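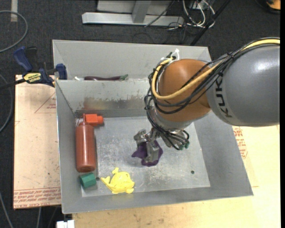

Fig. 1. Dark purple toy, grey metal bin.

Looking After Small Collections
Handout for session four: sorting, and what to do with the things that won't be sorted
Last updated 25 April 2020

We left off last time halfway through the question of what counts as one object, and I promised I'd come back to the tea set. So, the tea set. A teapot with a lid is one object with two parts. A teapot with six cups and six saucers is one set, and I'd give it one number with a little letter on the end for each piece (a for the pot, b for the lid, and so on down the line). What I wouldn't do is give every saucer its own separate number, which is how the Fledach list ended up the way it did. If you've had a look at the Fledach list in your course pack you'll know what I mean. It's 241 entries long and when you sit down and read it there's a great deal less in there than you'd think.

Several of you asked whether the same goes for jigsaws. Yes! One number for the jigsaw, please, and write the number of pieces in the notes if you know it. Don't number the pieces. I say that as a person who once started to.

Why sorting comes before storing

Most people do this the other way about. They have a cupboard, the cupboard has four shelves, and so the collection turns out to have four kinds of thing in it. I've done it myself and it works quite nicely until the cupboard is full and you move to a room with nine shelves, at which point either your four kinds have to stretch or you start inventing five more.

My advice is to sort on paper first. Decide what your groups are, write them down with a sentence or two each on what goes in and what stays out, and only then go and look at the furniture. The shelf something sits on can change every year if it likes. Its group should hardly ever change, and if it does you want a note of when.

A word on words, because we got in a tangle over this last time. When I say "group" I mean the kind of thing it is: a toy, a kitchen tool, a letter. When I say "place" I mean where you would walk to if you wanted to pick it up. The record should have a separate line for each. You'd be amazed how many lists have just the one line, with "toy" in one entry and "blue box under window" in the next.

What do we sort by?

There are lots of possibilities and I don't think any of them is right for everyone. The ones I see most are these.

By use. What was it for? This is the one I'd start with for household things and it's the one we'll use in the exercise. A whisk goes with kitchen tools even if it was given as a wedding present and never touched an egg. The trouble is that things change their use. A biscuit tin that has held buttons for fifty years is a biscuit tin to me and a button tin to everybody who lived with it. I put it under the first use and mention the second in the notes, and I look both words up when I search. You may do it the other way round as long as you always do it the other way round.

By what it's made of. Good for storing, bad for finding. Metal and paper like different conditions, so the material matters very much to the place and should be in the record. But nobody has ever rung me up and asked to see all the metal things.

By where it came from. Very tempting when a whole houseful arrives in one go. The Quintana boxes are like this: everything in them came out of one house, and it would be a great pity to lose track of that. Still, "came from the same house" is a fact about how we got the things, and it has a line of its own in the record already (line five on the form, the one everybody skips). You can sort the contents by use and still pull the whole lot back together in a minute by looking at line five.

By date. Lovely if you know the dates. You won't know the dates.

By colour. I know, I know. Somebody always laughs. But for a button collection, or thread, or ribbon, colour is how the people who made and sold the stuff sorted it, and it's how visitors want to see it. Do agree on your colour words before you start, though. Purple is the one that causes the rows. One person's dark purple is another person's maroon, or plum, or navy on a dull afternoon. Pick a short list of plain words, no more than a dozen, add "dark" and "light" if you need to, and don't let anyone write "aubergine".

The toy problem

I'd like to spend a bit longer on toys. They break nearly every rule above, and they turn up in every collection whether you collect them or not.

Think about what a toy is for. You could say play, and leave it there, and then you have one enormous group called Toys with a doll's bed and a spinning top and a pack of cards all in together. Or you could say a toy saucepan belongs near the saucepans, so that a person interested in kitchens finds it. I've seen both done well. The Kevik list takes the first road and splits its toys afterwards: things that look like people and animals, things with wheels, things for building, games with rules, and the rest. It's a clear little scheme and I'd happily steal it. The Clillora list scatters its toys all through and puts the word "toy" in the description each time, so you can find them with a search. That works well too, provided every single person typing in the records remembers the word. Two of them didn't, for the whole of one summer, and there's a model railway in there under Transport that reads as if the place owned a real one.

Then there's the half-and-half stuff. Is a money box a toy? Is a teddy bear that has sat on a shelf all its life an ornament? What about a bath duck? I don't have an answer. I have a habit, which is to ask who would come looking for it and what word they would use when they asked. For the bath duck I'm fairly sure the word is toy.

When describing a toy, start with the plainest word you can stand behind. If you know it's a hippo, write hippo. If you think it may be a hippo and it may be a pig, write "animal" and put your two guesses in the notes with a question mark. A wrong word in the main line is far worse than a dull one. People will trust your hippo for decades.

The box called Miscellaneous

Every collection has one. It may be called Various, or Other, or Sundry, or (my favourite, from a list I was sent years ago) "Things From Drawer". I'm not going to tell you to do without it. You need somewhere for the odd items to wait while you make up your mind. But I do have rules for it.

First, keep it small. When it gets to be one of your biggest groups, there's another group hiding inside it that you haven't spotted. Tip it out, on paper I mean, and see what's in there a lot.

Second, put a date on each thing as it goes in. Go through the oldest ones every July, or whichever month is quiet for you, and try to find each a proper home.

Third, and I feel strongly about this one, don't let anything go in without its number. An odd object with a number is a small puzzle. An odd object with no number will be somebody's whole week.

How many groups is enough?

I get asked this every time I run the course. For a collection of up to 2,000 objects I'd want somewhere between ten and twenty main groups. With fewer than that you end up scrolling through screens of stuff to find one jug, and with more you can't keep them all in your head, so two people will put two identical jugs in two different groups and both will be perfectly sure of themselves. If a group gets too big, split it underneath and leave the top name alone.

Try not to name a group after the one object that made you need it. "Clocks and the barometer" sounds sensible on the day the barometer arrives. Then a thermometer comes in.

Exercise for next time

In your pack there's a plain list of 153 household objects, in no order at all, with a one-line description of each. Please sort them into groups by use. You can have as many groups as you like up front but try to get down to twelve by the end, with a Miscellaneous of no more than six items. Work in pencil, or in a spreadsheet if you're happier there.

Then write me 300 words on the three objects that gave you the most bother. I'm much more interested in those than in the finished list, so don't tidy the arguments away. If you changed your mind about something, tell me what it was before and what it is now. If you're working with a friend and you disagreed, even better, send me both sides.

A few things to watch for in the list. There are two entries that may well be the same object described twice. One of the "spoons" is not for eating with. And there's an item near the end described only as "wooden, with handle", copied faithfully from a real record card, and I have wondered about it for years.

For reading, have another go at section two of the pack (the blank record form and the notes that go with it) and look at the Kevik and Clillora lists side by side. Don't bother with the Quintana one yet, we'll be using it for session five when we get on to boxes, labels, and which pens not to use.

Please send the exercise back by the evening before the session so I have time to read it with a cup of tea. Late is fine too if you let me know.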